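Workshop notebook – Tomell Reading Room, young adult fiction
July, opened 9:15 a.m.

Present: A. Imai, T. Powell, A. Costa. Apologies from A. Thibodeau.

The morning was given to the draft review of Navholm, the second book in the Skosia series. The proof copy has 8 parts, and the group had read as far as the end of part five. Powell's first draft disclosed the identity of the ferryman in its second paragraph. It was agreed that this must be removed, as readers who have not finished the first book will see the review before they reach that chapter.

Costa questioned whether the two narrators are distinct enough. Imai considers the sister's chapters the stronger and wishes the review to say so plainly. I have recorded both opinions and left the wording to Powell.

Length: the draft stood at 1,461 words on opening and at 1,339 after the plot summary was shortened. The opening paragraph on the author's earlier work was kept. The comparison with Tanabe was struck out – it had been made already in the spring review.

The age guidance remains open. Thibodeau's written note asks for 13 and over on account of the drowning chapter. Costa would go lower. To be settled when all have read to the end.

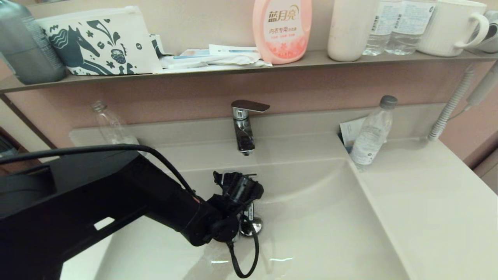 Washbasin and faucet, July.

Outstanding:
Powell to send draft 2 to Kinoshita for copy check.
Imai to confirm the spelling of the island names against the map in the proof.
Return the second proof copy to the shelf by the door.

Closed 11:40 a.m.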